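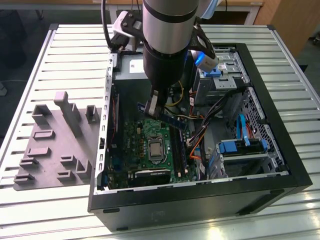 Areeba Mughal wrote back after the April report that she wanted less on software and more on the state of the cell itself: what wears, what breaks, how long it is down, and who fixes it. This report is arranged that way.

**Guvulley memory cell, progress report, May 14, 2021**

## Where things stand

The cell places memory sticks in used desktop towers before they go on to testing at Drallton. It has one arm, one two-finger gripper and one slatted metal bench, with a fixture plate beside the tower. The cell was down for 16 hours in this period, all of it on three occasions covered below. It placed 658 sticks. Each one is entered in the log with its tower number and any retry.

Retries are still the main thing holding us back. Most come from the stick meeting the slot at a bad angle. The arm brings it in tilted and then straightens it over the slot, and if the tower has shifted on the slats the straightening happens in the wrong place.

## Stoppages

1. **Gripper fingers.** The pads on the inside of the fingers had worn smooth and sticks were slipping as they were pressed down. Vilém Šindelář replaced both pads and re-taught the grip width. We had been changing pads when they looked bad. They are now on a fixed schedule, checked every Monday with a test stick.

2. **Camera cable.** The cable to the camera on the arm had been tied too short. At the far end of the wrist's travel it pulled on its connector and the picture dropped out. Jarmila Pešek re-routed it with a longer loop and added a tie point higher up. She also lowered the wrist rotation limit in the controller, which had been left at the full 360 degrees. Nothing we do needs that much.

3. **Fixture plate.** One of the holders on the 3D-printed plate cracked at the base. We printed a new plate overnight. The new print came out slightly different in height, so every pick position had to be taught again, and that took longer than the print did. Peter Baláž has since drilled the plate for two locating pins. We will check at the next swap whether the pins save us the re-teaching.

## Routine care

The daily check takes one person and is done before the first tower:

- Wipe the fingers and the sensor housing at the wrist.
- Run the arm to its home position and compare it with the mark on the bench.
- Pull lightly on each cable at the arm. Re-tie anything that moves.
- Place and remove the test stick in the scrap board.

Loose wiring inside the towers remains a problem. Drive cables and power leads can sit where the fingers need to go, and the arm has no good way of moving them. For now an operator opens the tower, lays it on its side and tucks the wiring clear of the memory slots by hand. Mathis Lemaire is trying a simple clip to hold the bundle back. It works in wide cases and does not fit in narrow ones.

## Spending

Parts for this period were finger pads, cable, printing material and pins. All of it came out of the maintenance line and we are inside that line. The spare gripper ordered through Gatti has not arrived. Until it does, a gripper failure would stop the cell completely, and I would count that as our largest risk.

## Next period

- Fit a stop at two corners of the bench so the tower can't slide.
- Finish the written repair steps for the gripper, so that Vilém is not the only one who can do it.
- Decide on the clip.
- Move the log into Destus with the rest of the site records.

We are asking for no change to the budget. We do need an answer on whether narrow cases stay in scope, as the work on the clip depends on it.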